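Teaching by Hand: A Conversation with Yuxi Wei

Published 10 January 2018

The manipulation group at the Srour Institute has completed the first stage of Cata, its study of how robots may learn household tasks from people who carry the gripper themselves. Yuxi Wei, who leads the study, spoke with the Institute's newsletter about the method and its first results.

Work on Cata began in April with a plain question: how much of a demonstration is lost when a person must steer a robot arm from a distance? "Our operators were skilled, but they were slow," Wei said. "A person who can fold a towel in a few seconds needed more than a minute through the arm. We were recording hesitation and asking the robot to copy it."

The group's answer was to remove the arm during teaching. A demonstrator holds the gripper and performs the task directly, while a camera on the tool records the view. Jad Salameh designed the fingers, and Imad Obeidat wrote the software that recovers the path of the hand from the recording. 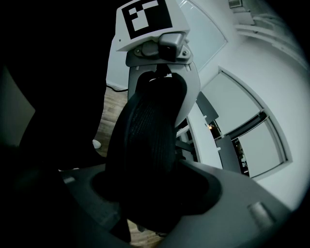
The hand-held gripper, with its square marker and black mesh finger, as recorded by the camera on the tool.

The wide view was a matter of some debate within the group. It bends straight walls into curves and takes in a good deal of the room. Obeidat argued for keeping it. "When the tool is close to a table, a narrow lens sees only the table," he said. "The software then has nothing to hold on to. With door frames and corners in view, it can keep its place."

The first stage collected 1,179 demonstrations from 26 participants. Of these, 185 were set aside when the path of the tool could not be recovered with confidence. Wei regards that share as too high. Most of the failures came from quick turns near blank walls, and she expects a revised recording procedure to reduce them.

Policies trained on the remaining recordings were tested on 2 arms of different make. Both completed the drawer and cup tasks more often than they had with training by remote control. Towel folding showed no clear gain. "We report that result with the others," Wei said. "Cloth depends on how hard one pinches, and our recordings do not yet carry force."

Salameh is now preparing a finger that measures pressure. Participants for the next stage will again work in ordinary rooms, with no special preparation of the space.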